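How I Unpack and Put Away Groceries Without Losing My Whole Evening

Monday, July 13, 2026

I used to be a dump-everything-on-the-counter person. Bags in, bags upside down, cans rolling toward the sink, and then I'd get a text or get hungry and two hours later the yogurt was still sitting there. If that's you, hi! I wrote this up for you. It's the routine I've ended up with after a lot of years of doing it badly, and it takes me 30 minutes on a big shopping day and a lot less when I only ran in for juice.

I live in a small place and my kitchen has almost no counter, so nearly all of this happens on a table. If you have a big fancy island, great, same steps, more elbow room.

What you need

A clear table or counter
One rack or shelf for the bottles that live out
A damp cloth
A pen and some masking tape
Somewhere to put the empty bags

That's it. You really don't need to buy a bunch of clear bins for this. I bought the bins. They're in the closet now with extension cords in them.

Step 1: Clear a landing zone before you leave the house

I know, I know, it's the step you want to skip. But five minutes before I go shopping I wipe down the table and push whatever lives on it to the back. Oil, ketchup, the jars, the dish soap if it's wandered over there again. I want the whole front part free, edge to edge.

If your table is really two tables shoved together (mine was for years), check the seam while you're wiping. Crumbs love it in there. Run the corner of your cloth down it, or an old toothbrush if it's gotten bad. And try not to set a tall glass bottle right on the seam if the tops aren't level. I lost a very nice jar of plum jam that way.

Step 2: Open the fridge and look at it

Before you leave, not after you're home. I take one minute and throw out the sad stuff, then slide everything old toward the front of each shelf. Now the new things have a place to go and I don't end up playing that game where you hold the door open with your hip and rearrange pickles.

Step 3: Pack smart at the store

This part matters more than the unpacking, in my opinion. I shop mostly at Hellow, the little market two blocks over, and they still do the brown paper bags with the twisted handles, so I bag it myself and try to do it in this order:

Cold with cold. Milk, juice, cheese, meat, all in the same bag or bags.
Heavy and square on the bottom.
Bottles standing up, snug against a corner.
Bread and greens in their own bag, always, even if the bag is half empty.

One thing about paper bags: don't carry them by the handles if there's something heavy and cold in there. The paper gets soft from the condensation and the handles pull right off. Put one hand underneath. I had a bottle of kombucha go down the stairs at my last apartment and I could smell it in the hallway until September.

Step 4: Bags on the table, one at a time

Park all the bags on the floor or on a chair and bring up just the one you're working on. The cold bag goes first, every time.

Now, for tall bags and bottles, I lay the bag on its side. My mother thought this was nuts but it works so well. If you stand a tall bag up and reach in from the top you're fishing around blind, and you wind up tearing the side with your wrist. Lay it down gently with the opening toward whichever hand you use most, flip the handles out of the way, and things slide out the mouth. Hold the bag with your other hand so it doesn't come along with the bottle.

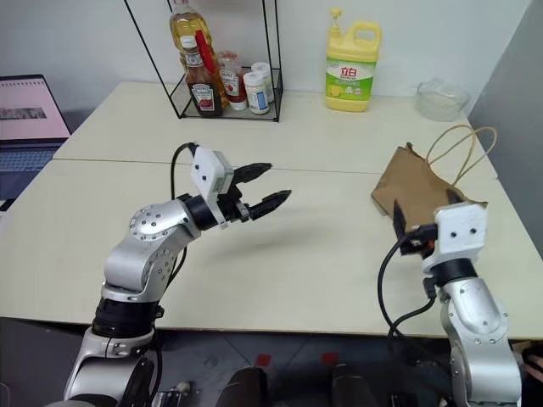
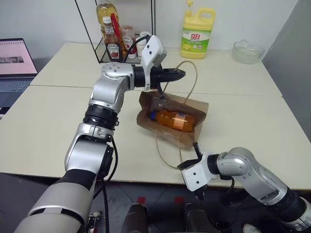
With drinks, check that the cap is tight before you tip anything over. Orange juice is sneaky about this, especially the kind with the plastic screw caps. Give it a quick twist while the bag is still standing. If a cap feels loose or the seal looks off, I pull that one out from the top and deal with it over the sink.

When the bag is lying down, don't shake it. Reach in, get a grip around the middle of the bottle, and pull straight toward you. Eggs never get the sideways treatment, obviously. Neither does anything from the salad bar, berries in those boxes that pop open, or a cake. (The cake was for my sister. We ate it with spoons.)

Step 5: Sort as it comes out

I make little neighborhoods on the table. Fridge stuff to the left because my fridge is on the left. Pantry in the middle. Cleaning stuff and toilet paper all the way to the right, away from the food. Freezer things don't get a neighborhood, they go straight in the freezer the second I touch them.

Please do keep the dish soap separate. Those big pump jugs with the lemons on the label look an awful lot like something you could drink, particularly if you've got little kids or a houseguest who's half asleep. If yours sits out on the same table as the oil and the ketchup while you're unpacking, fine, just give it some distance, and move it back by the sink when you're done.

Step 6: Date it

Masking tape, pen, today's date. I only do this for stuff I know I'll forget about: opened jars, anything I've poured into a different container, the backup bottle of oil. Stick the tape on the side and not on the lid. Lids get swapped around and then your mustard is apparently from last year.

While I've got the tape out I wipe the bottoms of any bottles going back on the rack. Oil bottles are the worst! They leave that sticky ring, and then dust gets in the ring, and then you're scrubbing.

Step 7: Fill the rack

I'm a big fan of an open wire rack for condiments. You can see everything, the crumbs fall through, and you can pick the whole thing up by its frame to wipe underneath. Mine's a plain one from Dondolska and it has survived three moves.

How I load it:

Tallest bottle at one end, usually the cooking oil
Sauces next to that, labels facing out
Jars at the other end, one behind the other if they match
Anything that likes to tip, wedged between two things that don't

Check the labels to see what has to be in the fridge after opening. Plenty of sauces say so in tiny print on the back. I keep a bottle out on the rack if we're going through it fast, but you do whatever the label and your own stomach tell you. And if your rack sits near a sunny window or the stove, move the oil. It goes off faster with heat and light and you'll taste it in your salad dressing.

I keep it to 9 things, max. Once there's a tenth I stop seeing any of them and buy another soy sauce.

Step 8: Deal with the bags right away

An empty crumpled bag on the table will sit there for a week if you let it. Look inside first (receipts, a runaway lime, that one packet of yeast). Then press the air out, fold the bottom flat along the crease it came with, tuck the handles in, and fold it in half. I keep a stack between the fridge and the wall.

Good uses for the ones that aren't greasy: lining the recycling bin, wrapping stuff for the mail, ripening avocados, catching peels when I'm doing potatoes. If it's torn or it got wet, into the recycling or the compost it goes, whatever your town takes.

Step 9: One last wipe

Same cloth, rinsed. Wipe the table, do the seam again, put the soap back by the sink, and hang the cloth up where it'll dry. If you brought home raw chicken or fish, use hot soapy water and a fresh cloth for this one.

A few things people have asked me

Do you wash produce right away? Not usually. I wash it when I eat it. Greens are the exception, I wash and spin those and roll them up in a towel.

What about reusable bags? Sure, I use them too, but the floppy ones don't lie on their sides very well. Prop the mouth open with a box of crackers.

What if I've only got a tiny bit of counter? Use a big tray on top of the stove, with the burners off and cold. I did that for a year. Work from one bag, keep the rest on the floor, and put things away every time the tray fills up.

Next week I want to get into the pantry shelf, which at my house currently has four open bags of rice on it.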